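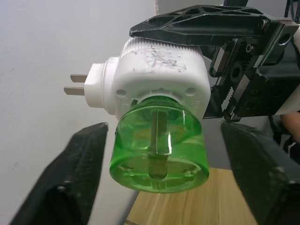 The Geltholm Film Index is looking for 27 paid viewers to log household objects in feature films of the thriller and domestic drama type. The index is a searchable record of what stands on the shelves, tables and walls of rooms in films, and of what the camera does with those things. Set decorators, subtitlers and people who teach film use it to find scenes by object. Entries are made at the level of detail a decorator would need to replace the item. A plug-in mosquito repellent vaporizer, for instance, is logged with its white heater unit, its green refill bottle, the two flat prongs on the plug and the gray scuff marks on the front, and the condition field is set to "worn." Logging it as "small appliance" would be returned to the viewer for correction.

Posted in April
By the Vekex Viewing Desk

Background

The first round of the index covered films in which an object drives the plot: a lamp that dims, a letter that goes missing, a key that appears in the wrong drawer. That round is closed. The second round, which this call is for, covers objects that do not drive the plot. They are in the room, they may be moved between shots, and the dialogue does not mention them. Past users of the index asked for this material more often than for anything else.

The film list for the second round has 500 titles. It was drawn up by Pekach, who also hold the viewing copies and run the player. Vekex recruits and pays the viewers. Kushnir checks the entries and publishes them. Please send questions to the right party; the contact form has a menu for this.

What viewers do

Each viewer is assigned films in batches. A batch is normally four films and is open for three weeks. Every film is watched twice. The first viewing is straight through, without logging, at normal speed and with sound. The second viewing is done in the player with the logging panel open, and the viewer stops as often as needed.

For every interior scene the viewer fills in a scene entry. The fields are:

Room type, from the fixed list.
Light, from the fixed list (day, night, mixed, unclear).
Objects, in free text, one line per object.
Condition of each object (new, used, worn, broken, unclear).
Handling: whether a character touches the object, and which one.
Continuity: whether the object has changed position since the last scene in the same room.
Visible text on the object, in the original script, with a translation if the viewer can give one.

The continuity field takes the most time. In a good many thrillers an object is moved on purpose so that one character will doubt what he or she remembers. In many other films it is moved by accident between takes. Viewers do not decide which of these it is. They log the change and the time code and go on.

The visible text field is the one most often left blank when it should not be. Labels, book spines, calendars and packaging all count. If the text is in a script the viewer does not read, it should be marked "text present, not read" and the entry is passed to a second viewer who does. Barcodes and similar codes are logged as present. Viewers should not try to scan them.
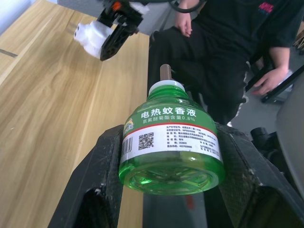 Green refill bottle with wick, label in Chinese. Visible text: "电热蚊香液".

Object names follow the Geltholm word list, which is sent with the first batch. The list prefers the plain word. "Couch" is used for couch, sofa and settee. "Bottle" is always followed by what the bottle holds, if the label or the action makes this clear, and by "contents unclear" if it does not. Viewers may propose new words through the panel. Proposals are answered at the end of each batch, and until then the old word stays in use.

Who can apply

No film degree is required. Applicants should be 18 or over and should be able to read and write English well enough to fill in the fields without help. Reading knowledge of one or more other languages is useful and should be stated. We are short of viewers who read Chinese, Korean, Turkish or Polish.

Applicants need a computer with a full-size screen. Phones and tablets are not supported by the player. A television used as a second display is acceptable if the logging panel stays on the computer. The connection has to hold a steady stream for the length of a film -- the player does not store the film locally, and a dropped session has to be restarted from the last saved scene.

Color vision is not tested, but the object lines include color, and viewers who find some colors hard to tell apart should say so in the form. They will be given black-and-white titles as far as the list allows.

People who took part in the first round may apply again. They do the trial film like everyone else, as the fields have changed.

Content notice

Much of the list deals with threats, stalking, confinement and emotional abuse within couples or families. Some titles contain violence. Each film comes with a short content note, and a viewer may hand back one title per batch without giving a reason. A replacement is assigned within two working days. Handing back a title has no effect on pay or on later batches. Viewers who want to avoid a whole subject can mark it in the form, and titles carrying that note will not be sent to them.

Pay and terms

Viewers are paid $500 per completed batch. A batch counts as completed when all four films have passed the first check. Payment is made at the end of the month in which this happens. The trial film is paid separately at the rate for a quarter of a batch, whether or not the applicant is taken on.

The work is freelance. Viewers handle their own taxes and insurance. There is no minimum number of batches, and no viewer may hold more than two open batches at once. Late batches can be extended once, by one week, if the request comes in before the deadline.

Entries belong to Kushnir on payment. Viewers are listed by name in the published index unless they ask not to be. Viewing copies may not be recorded, shared or shown to others. Watching with another person in the room is allowed for the first viewing only.

Checking

A checker goes over one in five scene entries in each film. If the sample is clean, the film passes. If it has errors, the viewer gets the full set back with notes and has one week to correct it. Most returns so far have been for one of two causes: object lines that are too general, and continuity left at "no change" by default in scenes where something had plainly moved. The panel no longer fills in this field by itself.

Disagreements between viewer and checker go to a second checker, whose decision stands. The round is expected to produce nearly 2000 scene entries in its first stage, and the checking load has been planned on that basis. Viewers should expect an answer on each film within ten working days.

How to apply

Fill in the form on the Vekex site. It asks for contact details, languages, equipment, hours available per week and subjects to avoid. There is also a short writing task: choose one room you know well and log twelve objects in it in the format given above, including condition and visible text. Do not tidy the room first. A kitchen or hallway usually gives better material than a living room. Photographs are not needed and will not be opened.

Do not send a resume or a list of favorite films. Neither is read at this stage.

Applicants whose writing task is accepted receive access to the player and one trial film, with six days to complete it. The trial film is the same for everyone in a given month. Results are sent by email with the checker's notes attached.

The form closes at 5 p.m. on the last working day of April. Places are filled in the order in which trial films pass, and applicants who pass after the places are gone stay on a reserve list for the second stage. Questions about the form go to Vekex, questions about the player to Pekach, and questions about the word list or published entries to Kushnir.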